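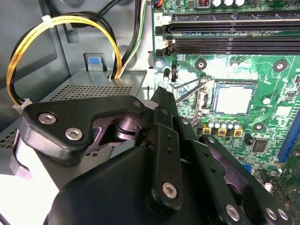 A gripper inside a desktop computer at the Wenderico repair shop, with the processor and two empty memory slots in view.

Robot arms join the bench crew at Wenderico

If you have dropped off an old office computer at Wenderico lately, there is a fair chance that part of it was taken to pieces by an arm bolted to a workbench. The refurbishing shop has been running three of them since October, and the people who work alongside them have had plenty to say about it (most of it kind, some of it less so).

The arms pull memory sticks, unplug cables and lift out the smaller parts from desktop machines that come in by the pallet from schools and offices. It is fiddly work, and until last fall it was all done by hand, roughly 200 computers in a busy week.

"My thumbs used to ache by lunchtime," said Teresa Zalewska, who has been on the benches longer than anyone else in the room. "Those little latches on the memory slots, you press them all day and you feel it at night. I don't miss that one bit!"

What she does now is a different sort of job. She and Oanh Lã look after the arms between them, setting each computer in place, keeping an eye on the grip, and stepping in when a cable has been tucked somewhere odd, as cables so often are. Older machines from small makers still go straight to the hand benches, and so does anything with a bent case.

The change has not been easy for everybody. Kenneth Pascual, who runs the evening shift, said his team spent the first month wondering whether there would still be an evening shift. There is, and it still has six people on it, though two of them have moved over to testing and one is learning to write the routines the arms follow. All of them were offered paid training, and Pascual would like to see the pay grades catch up with the new duties. Talks on that are still going on.

"They asked for our opinion early, and I'll give them credit for it," he said. "But it's slower than people think. Some days I could beat the thing with a screwdriver and a cup of coffee in my other hand."

Shop manager Anas Khasawneh doesn't argue with that. He said speed was never the main worry, and that he would be happy if folks simply went home less sore. A fourth arm is planned for the hard drive bench, and staff will get to try it out on Thursday before any decision is made about where it goes.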